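Dromemico - the shed arm, in pictures

Home > Builds > Dromemico > Gallery

Hello and welcome to the gallery page for Dromemico, which is the name I gave my home-built robot arm when I was very tired and it has stuck ever since. The long write-up with the parts list and the wiring is on the build page. What you get on this page is the arm and its simulator, plus my notes on what I was fiddling with and why it took so long.

Quick background if you've landed here from the Pristau workshop newsletter: I started this in October on the end of the bench at Pristau, then brought it home in a crate when I got fed up with packing it away every night. The arm itself has 5 joints, one gripper and far too many cable ties. The job I want it to do is very dull. I want it to pick things up and put them in a bowl, and take them out again, without knocking the bowl across the table. That's it! I've spent months on it and I still find it gripping (sorry).

The base went through two versions. The first was screwed to a chopping board and walked across the bench every time the shoulder moved quickly. The second is bolted to a proper slab and weighs more than I like carrying up the stairs, but it stays where you put it.

The wrist was the worst of it. I had a servo in there that buzzed whenever it was holding still, and I swapped it, and the new one buzzed too, and in the end the fault was a sagging supply. One fatter pair of wires later and it went quiet. I could have cried.

The controller board lives in a lunchbox with holes drilled in the lid. My settings for it are in a file called dratura, so if you see that word on the build page, that's all it means. I've changed the file so often that the version number is daft now.

Then there's the simulator, which I put off for ages because I thought it was cheating. I was wrong! You can drop something a hundred times in there and never once crawl under the bench to find it. I named the sim side Unnithan so that I'd stop mixing up its folders with the real ones, and it has worked nearly every time. My longest unattended run was 1,007 tries, started after tea and still going when I came down at 9 the next morning.

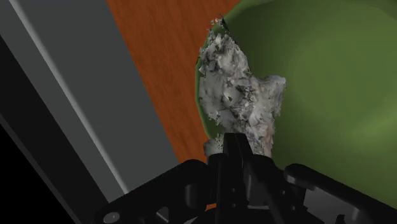

Does a grip that works in the simulator work on the real arm?

Sometimes, and less often than I'd hoped. Friction is where mine goes wrong - the sim fingers hold on to things that the real ones let slide, so I now set the grip a bit weaker in Unnithan than I think it should be and treat anything that survives as worth trying on the bench.

Lumpy shapes are my favourite thing to test with in the simulator. A cube is easy, you close the fingers and you're done. Something pale and crumpled, with bits sticking out all over it, gives the fingers hardly a flat patch to press on, and lining it up with the lip of a big green bowl is a good way to find out how tidy your path planning is. Mine is not very tidy. I've had the approach angle wrong in both directions and I'm still nudging it.

Jobs left on the list: softer pads for the real fingers, a longer cable to the wrist, and a stop button I can reach without leaning over the arm. The pads come first. I've got 2 kinds of rubber to try and I'll put the results on the build page when I've worn them both out.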